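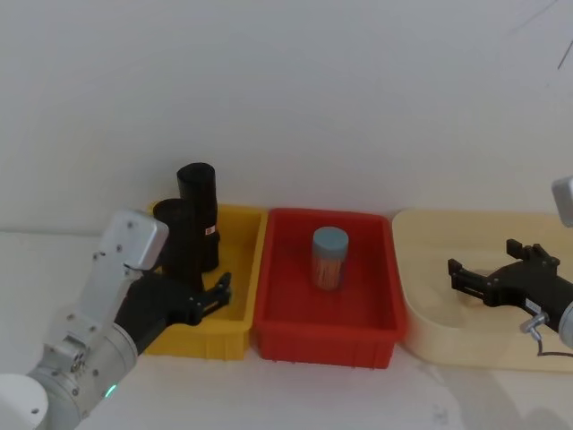
Setting up your first decision log in Ponditlow

I put off this part of the guide for ages, and then Annick Caron asked me for it twice in one morning, so let's get it done! You'll want five minutes and the notes from a recent team meeting.

1. Open your team space and choose New log. Give it the team's name and leave the date off (Ponditlow adds that to every entry by itself).

2. Under Members, add the people who make decisions. Everyone else can be a reader. I once added all 73 people in our department as editors and spent the whole afternoon undoing it.

3. Type your first decision in the big box. You get 300 characters, which feels stingy until you've read a few long ones.

4. Pick one owner. The menu does let you pick more, but please don't – shared items just sit there.

5. Set a review month. March works nicely if your budget year starts in April.

6. Press Save, then Share, and paste the link into your next meeting invitation.

Note: If you're moving over from Boros, import your old entries before step 3. It takes 100 at a time and skips anything without an owner, so fill those in first.

Caution: Deleting a log deletes its comments too, and there's no undo. Use Archive if you're even a little unsure!

Ibrahim Okoro likes to keep the log open on the big screen while his team talks. I type mine up right afterward, with coffee. Either is fine, as long as it's in before people leave for the day.

Reminders are covered in the next section.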